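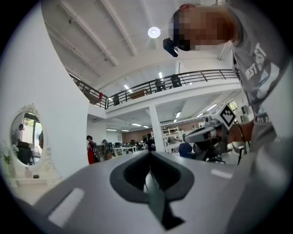
January 14, 2019

Back at it with the hand-held grippers, and I'm writing this up before I forget which folder is which (last time I left it until after lunch and had to re-watch everything to work it out).

Plan was simple. One task, cups from the tray to the rack, shown by hand with a gripper in each hand, then the same task again driven by remote control on the arm so we can compare the two. I've wanted to do this comparison since November, when the Dullerthorpe people told us their remote sessions were so slow they'd stopped doing them. I wanted to see that for myself with our own cups and our own bad habits.

By hand first. Wow, it's quick once you stop thinking about your fingers! The first few goes I was gripping the way I'd grip a cup with my own hand, coming in from the top and sort of rolling it upright, and the arm will never be able to copy that. Its wrist doesn't go there. So I threw those out and started over, coming in from the side, elbow up, no rolling. It feels stiff and silly but the replays look much better in Druvden, hardly any of those red stretches where it says the pose is out of reach.

Things that went wrong, in no special order:

I kept starting to move before the beep. The start of each of those demos is chopped off and there's no saving them. Wait for the beep, count one, then go.

The left gripper lost tracking whenever I crossed my hands. Fine, don't cross hands. I moved the rack over to the right of the tray and the problem mostly went away, but then the right one started dropping out when I turned my back to do the far row. I think I was blocking it with my own body. Standing at the corner of the table is better. Put tape on the floor for this.

Cable on the right one caught on the edge of the tray, twice. Run it behind the arm and over the shoulder, not in front.

Opened the fingers too fast on release. When I do that the cup rocks, and I know from last time that the arm will happily learn the rocking as if it were part of the job. Open, pause, back off. The pause feels like forever from the inside and on the replay you can barely see it.

After that I had a rhythm going and did 100 good ones by hand, not counting the chopped ones. My forearms are toast. I'd say stop every 20 minutes or so, the late ones are visibly sloppier than the early ones and I'm tempted to drop the last batch altogether.

Then remote control. Set the lag to the lowest Lavura would let me, which still isn't low - you push, you wait, it goes, you've already pushed too far. I knocked the rack over on my very first try. I got 5 clean ones before I gave up on doing it with both arms, and another 5 with the right arm only, which was a good deal calmer. So Dullerthorpe were right and I owe them a nicer email than the one I sent.

BUT (and this is the part I want to talk over with everybody) those few remote ones are really tidy. The arm did them itself so there's nothing out of reach, and no weird wrist stuff at all. I'd like to try training on the hand demos and then topping up with the remote ones at the end. Butkienė did it that way round in the write-up that's pinned over the printer, and it used 600 hand demos, so we're well short. Still worth a go with what we've got, if only to see whether the side grip comes through.

To do:
- tape for the corner spot
- re-check finger calibration on the left gripper, it read slightly open when fully shut by the end
- label the chopped demos as bad, don't delete them yet
- heavier base for the rack, or clamp it
- ask if anyone else wants a turn on the grippers, all the hand demos are me and I'm left-handed

Files are on the shared drive under cups, hand and remote in separate folders. Grippers are on charge.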